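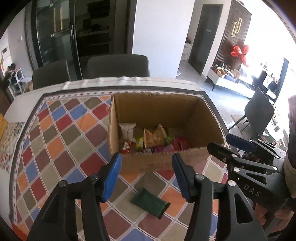 Dida Snack Share opens its September sign-up this week, and I'm so happy to be the one writing to you about it! I'm Marisol Figueroa, and I started Dida at my own dining table, which is still where a lot of the sorting gets done. Every household that joins fills one box with small packaged snacks and trades it for a box put together by somebody else in town. It doesn't have to look fancy. A plain brown cardboard box with torn edges is fine by me, and so is a mix of little packets in red, yellow-green, bright green and whatever else you've got in the cupboard – a bigger bag in the middle helps fill things out. I spread mine out on the diamond-patterned tablecloth first and then drop them in one at a time.

Last season we traded 674 boxes across 11 neighborhoods, and this fall we're adding two new pickup spots, at Cheng Stationery on the corner of Grurard Street and at the Plarex building downtown (use the side entrance, the front one sticks). That makes nine spots in all, and I'm hoping it means shorter lines for everybody, me included.

The rules haven't changed much. Sealed packets only, please, nothing homemade, and nothing that melts. Write any nuts on the card that goes in with the box. If your household can't have something, tell us on the form and we'll match you with a box that leaves it out. Kids love to do the picking, and I say let them, even if you end up with four of the same thing.

We have room for 44 new households this round. Joining is free apart from the snacks, and you can drop your box off any time between 9 in the morning and 6 in the evening while sign-up is open. Forms are at every pickup spot, and the folks at the counter will take your filled-out form too.

Reporters who'd like to come by on a sorting evening are very welcome – just leave a note for me at Cheng Stationery and I'll call you back.

Contact: Marisol Figueroa, Dida Snack Share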